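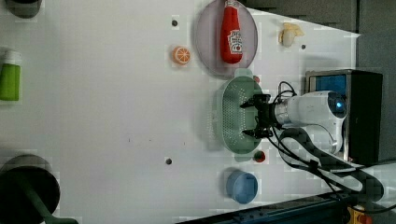 Camp Kitchen Tips for Overnight Hikes

Pack the kitchen last and keep it near the top of the pack. The stove, fuel, lighter and first dinner should come out without unloading your sleeping bag in the rain.

Repackaging food
Take everything out of its box at home. Cut the cooking directions off the package and put them in the bag with the food. Write the day and the meal on each bag with a permanent marker. Tape over the writing or it will rub off by the second night.

Pasta and rice
Thin noodles cook faster than thick ones and use less fuel. Angel hair broken in half fits a small pot. Instant rice only needs boiling water and a lid. Wrap the pot in a fleece hat once it is off the stove and leave it ten minutes.

If you drain pasta, do it well away from the tent and from any stream. Better still, measure the water so there is none left to drain. One-pot meals with a powdered sauce work well this way.

Water
The upper camp on the Tusdale trail is dry by late summer. Fill up at the footbridge and carry enough for supper and breakfast. Imani Lukumay, who has walked it in every season, soaks her lentils in a screw-top jar from lunch onward, and they cook in half the time.

Fuel
A small canister lasts two people a long weekend if you use a lid and a windscreen. Do not wrap a windscreen all the way around a canister stove, as the canister can overheat. In November, keep the canister inside your jacket for a while before breakfast.

Washing up
Scrape the pot with a spatula, add a little warm water, swirl and wipe. Strain the gray water through a bandanna and pack out the scraps. Scatter the water at least 200 feet from lakes and streams. Use sand only on bare steel, never on a nonstick coating.

Storing food
Hang food or use a canister wherever bears are active. The Pundthorpe trailhead has 5 metal lockers, and they fill early on holiday weekends. Toothpaste, sunscreen and the empty dinner bags go in with the food.

At home
Dry the pot and stove completely before they go back in the closet. Refill the salt and the matches the same day.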